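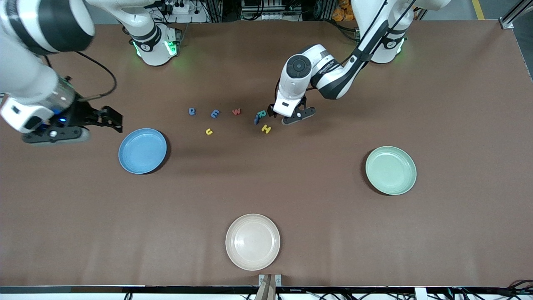

Audio drifting behind video on the Julleo stream – solved!

Filed under: Broadcast Help > Live Sports > Resolved Tickets
July | Posted by the Pap production desk
4 min read

Status: Resolved
Affects: Julleo player, live and replay
Reported by: several viewers of the Thursday night halftime show

What people were seeing

The host's voice was landing late. At the opening of the show it was fine, by the first interview it was a little off, and by the second half of the sideline reports her lips had finished the question before you heard it start. If you've ever watched a badly dubbed movie you know how fast that gets annoying. Thank you to everyone who wrote in with the time on the clock when they noticed it, because those notes cracked the case!

Log

7:05 pm. First message comes in from a viewer on a phone. Asked them to close the player and open it again. Sync is perfect after the restart, then starts to slip again. Very useful clue: whatever this is, it builds up over time.

7:20 pm. Same complaint from a viewer on a TV app and one on a laptop. So we can stop blaming phones. Checked the stadium feed on the monitor in the truck and it looks great, lips and sound together. The trouble starts somewhere after it leaves us.

7:40 pm. Swapped the sideline reporter's wireless mic pack during the break. I really thought this would be it (I was already typing the happy message) but no change. The desk host is drifting too, and she's on a wired mic.

8:10 pm. Restarted the Tiltasine encoder between segments. Viewers lost 4 seconds of picture, sorry about that. Sync came back for everybody at once, which made for a very excited truck! Then the drift crept in again, at the same pace as before.

8:30 pm. Left it alone for the rest of the show and restarted at each commercial break. Not pretty, but it kept the interviews watchable.

Next morning. Pulled the recording and lined up the hand claps we do before each interview. The drift is a straight line – no jumps, no random glitches. A straight line nearly always means two devices are keeping time separately, so we went through the clock settings on every box in the chain.

Cause

The Jureck audio mixer was running on its own internal clock. The encoder was following the house clock from the video side. Each one was happily keeping its own time, and the tiny gap between them piled up all evening. The mixer had a software update before the show, and its clock source had gone back to "internal". The update notes do mention it, near the bottom, and we missed it.

Fix

1. On the mixer, open Setup, then Clock, and change the source from Internal to External.
2. Wait for the lock light to go solid. If it keeps blinking, reseat the sync cable at the back.
3. Restart the encoder once so it drops the old offset.
4. Do a clap test at the start, then another one after a full hour.

Please don't skip the second clap test. We only ever did the first one, and the first one always passes with this kind of fault.

Testing

We ran a rehearsal with 2 hosts at the desk and let it go the full length of a real show. Clap at the top, clap at the end, both dead on. I watched the last clap frame by frame and may have cheered out loud. The next live broadcast went out to 3,000 viewers and the inbox stayed quiet about sound. Somebody did write in to say they loved the new theme music, and so do we!

Replays

The halftime show replay has been fixed by hand and uploaded again. If yours still sounds late, you probably have the old copy saved. Delete the download, refresh the show page and grab it fresh. The short interview clips were cut from the truck recording and were never affected, so those are fine as they are.

Still open

We'd like the mixer to warn us on screen when it isn't locked to the house clock. Request sent to the maker, waiting to hear back. Until then the clock check is on the pre-show sheet, right after mic batteries and before the host's earpiece test.

If you hear drift on any future show, reply to this ticket with the time on the game clock and what you're watching on.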